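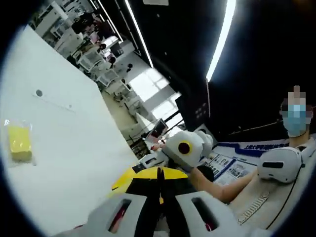 Two of the hand-held grippers at the white table, seen from the camera on one of them. The bagged yellow sponge is over on the left.

From: Xóchitl Cárdenas
To: gripper-users list
Subject: Re: [gripper-users] Wide lens or narrow lens on the hand-held units?

Hello all, and hello especially to the new people from Flustemthorpe who joined last month (I did read your introductions, I'm just very slow at answering them, sorry!).

I've put a still at the top of this message so you can see how much the wide lens takes in, and I'll quote the original question here so that anyone reading in the archive doesn't have to go hunting for it:

> We have been given a choice of two lenses for our hand-held
> grippers, the very wide one and the ordinary one. The wide one
> bends everything near the edges and the corners are simply black,
> so half of us think it's a waste of pixels. The other half say you
> need the view. Has anyone used both for long enough to have an
> opinion? We are also wondering whether the Quintela controller
> minds which one you use.
>
> Thanks in advance from all of us at Flustemthorpe

Well, I have used both, and I've changed my mind twice, so take this with a pinch of salt. We ran 468 short recordings with the ordinary lens in January, and then 1336 with the wide one once the new mounts came from Tostari. All the same sort of job: reach over, take hold of something on the table, put it down somewhere else. We tried blocks, cups, cloths and a good many sponges, some of them bagged, and I'll come back to the bags.

The ordinary lens gives you a lovely flat picture and you can really see the thing you're about to pick up. The trouble comes when you turn your wrist. The table slides out of view, there's nothing left but a bit of wall, and the tracking loses its place. We had to throw away 61 of the January recordings for that, and it was always the good ones, of course.

With the wide lens you keep the table, the person opposite, the lights, the window at the far end and goodness knows what else, all at once. Yes, the table edge bends like a banana, and yes, you lose the corners. I grumbled about that for weeks. But the tracking seems very happy with straight things like ceiling lights and benches once the lens has been calibrated properly, and we've had far fewer lost recordings. What you do give up is detail. A small object at arm's length is really quite tiny.

Which brings me to the bags. Shiny plastic is a nuisance with either lens, and I'd love to hear from anybody who has found a cure. We've tried turning down the exposure by hand and it helps a little, though then the darker parts of the room go to soup.

As for the Quintela, ours didn't mind at all. You do have to load the right lens file before you start, and it won't warn you if you've picked the wrong one (ask me how I know!). The Trellalix box we had on loan did warn us, but it took roughly twice as long to start up, and I got fed up with standing there holding the thing.

So if you can only buy one, I'd say wide, and spend a proper morning on the calibration. I can send our board pattern and the settings to anyone who wants them, just write to me off the list.

One question back to Flustemthorpe: are you working alone or in pairs? With two people reaching over the same table I found the wide view made a bigger difference than I'd expected, and I'd be curious to know whether you see the same.

Warm wishes,
Xóchitl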